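Hurier Opens Its Custer Workshop to the Public for a Day of Robot Demonstrations

CUSTER — Hurier, a developer of handling systems for small warehouses and packing rooms, welcomed 367 visitors to its Custer workshop in December for its first public open day. 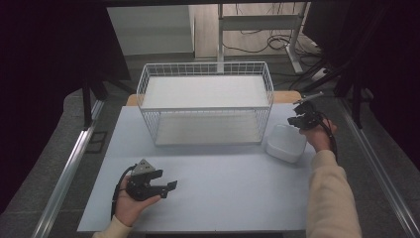
The program ran from 10 a.m. until late afternoon and was free of charge. Guests were admitted in small groups, and each group spent part of its visit at the demonstration tables, where Hurier staff showed how everyday handling tasks are recorded and later used to train the company's two-armed robots. In these sessions a member of staff works with a gripper in each hand, moving household and stockroom items in the same way a robot would be expected to move them.

"People tend to expect the robot to come first," said a spokesperson for Hurier. "Our work begins with a person at a table, going through the same small job again and again until we have enough good recordings of it. We wanted our neighbors to see that part of the process, and to ask us about it."

Visitors aged 12 and over were invited to try the hand-held grippers for themselves at a separate practice station. Many remarked on how difficult it was to lift a light item with two jaws and set it down again in the right place. Staff answered questions on safety, on the jobs for which the machines are intended, and on how long it takes to prepare a new task. According to the company, a simple task calls for some 500 recordings before a first trial on a robot, and tasks that need both arms at once generally require more.

The afternoon session was devoted to Pritgate, the company's packing and sorting project, which is being developed together with the engineering firm Lumbantobing. Engineers from both firms presented the current state of the work and ran a live demonstration in which a robot sorted small containers. The demonstration was repeated four times. On the third run the robot was stopped and restarted after a container slipped from its grip, and the engineers used the pause to explain how such faults are logged and reviewed.

Lumbantobing has supplied control software to the Pritgate project from its beginning. "An open day is a useful test for any team," a representative of the firm said. "Visitors ask very direct questions about what the system can do now — and about what it cannot do yet. We took a good many notes."

The open day also included a session for teachers from schools in the area. Hurier confirmed that it will offer workshop visits to school groups beginning in the spring, with no more than 25 students in each group. Schools will not be charged for these visits. Teachers who attended received a short guide to the workshop and a set of classroom activities prepared by the company's training staff.

Hurier intends to hold a second open day next year. Places at the practice station will be booked in advance on that occasion, as waiting times this year were longer than planned. The company thanks its guests for their patience, and its neighbors on the access road for the use of additional parking.

About Hurier

Hurier designs and tests robotic handling systems for small and mid-sized businesses. The company employs 100 people and carries out its development work at its workshop in Custer.

Schools and community groups wishing to arrange a visit, and members of the press seeking further information, may contact the Hurier visitor office in Custer during business hours.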